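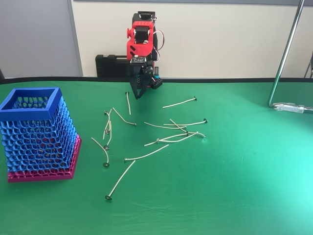 Calum Niven opened by asking why the group was being told the arm was fixed when all anyone had done was turn it off and on again. He said he had read the fault note twice and could not find a cause in it.

Minutes, Mavedbridge bench group, July 1, 2018

1. Gripper fault on the wick job

The note blames a "transient" in the gripper servo. The group did not accept the word. As logged, the arm closed on a wick, lifted it, and then kept closing after the stop was pressed. The fingers went on squeezing for 7 seconds. The only damage was a bent tab. Calum pointed out that the same thing with a finger in there would be a different meeting.

Uçar (supplier of the servo) has replied that the part is within spec. Asked which spec, they sent the same sheet again. Not considered an answer.

2. What the stop button does

It was assumed by most present that the stop cuts power to the servos. It does not. It sends a message to Plurkoder, and Plurkoder tells the arm to halt if it is listening. On the day of the fault it was busy retrying a grasp. The setup page calls this an "emergency stop." Agreed that the page is wrong and should be changed before anything else is written on it.

Calum asked who had tested the button under load. The log shows 15 presses, all with the arm idle. He asked that this be minuted.

3. Pick figures

The run before the fault is down as 327 picks with 32 drops. Doubt was expressed about both. A pick is counted when the fingers close, whether or not a wick is between them, and two tangled wicks lifted together go in as one success. Nearly half the drops have no note against them. The claim in the draft report that the arm is "reliable on thin parts" is to come out. There was some objection that the sponsors have already seen the sentence. It is still to come out.

4. Monov cutoff relay

Proposal to fit a Monov relay in the servo supply, so the stop works whatever the software is doing. Supported, with reservations. With power gone the gripper may drop what it holds, or the arm may sag onto the table. Calum said he would take a dropped wick over a closed hand, but wanted the sag measured before anyone called the relay a cure. The quote does not include fitting. No decision on who pays.

5. Actions

No unattended runs until item 4 is settled.
Hands stay out of reach of the gripper while it has power, including to clear tangles.
Stop button to be tested with the arm moving and with a grasp in progress, results written down each time.
Fault note reopened, cause to read "unknown."
Calum to write to Uçar again and ask for the servo's behavior on loss of signal.

The request to close the fault was refused. It comes back in August with the relay results.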